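07/06/2023

Best day on the Kuvness arm so far! Zofia and I got 54 good demonstrations recorded, which brings the basket set to 929, and I came home still buzzing and talked about wicker all through dinner.

I've finally stopped steering like I'm parking a truck. In April every run of mine had a wobble in it, and Zofia would play it back and just raise an eyebrow. Now I drive mostly from the wrist view and my hands seem to know what to do. She wants the starting spots spread all over the table, corners too, so the model can't get away with learning one lucky reach. Between runs we shift the basket, turn it a little, go again. I love that part — it's a bit like setting up a puzzle for a very patient kid.
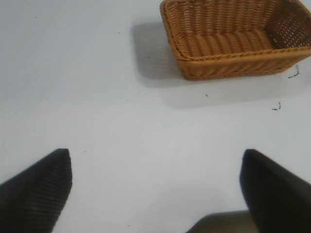

Wrist view, fingers open, basket up and to the right.

I can't get over how good the weave looks from there, all those thick ridges along the bottom and the little square holes in the side. Zofia thinks the holes will be hard for the model. I think it'll surprise her. We have a coffee riding on it.

Threw out 26 runs, mostly mine, mostly from the first hour when I kept closing too early. Fine by me, the bad ones taught me plenty.

Jimstead wants the labels in their new format, so that's tomorrow morning, ugh. Then 2 more hours on the arm if Zieliński doesn't need the room. I already know which corner I want to try first.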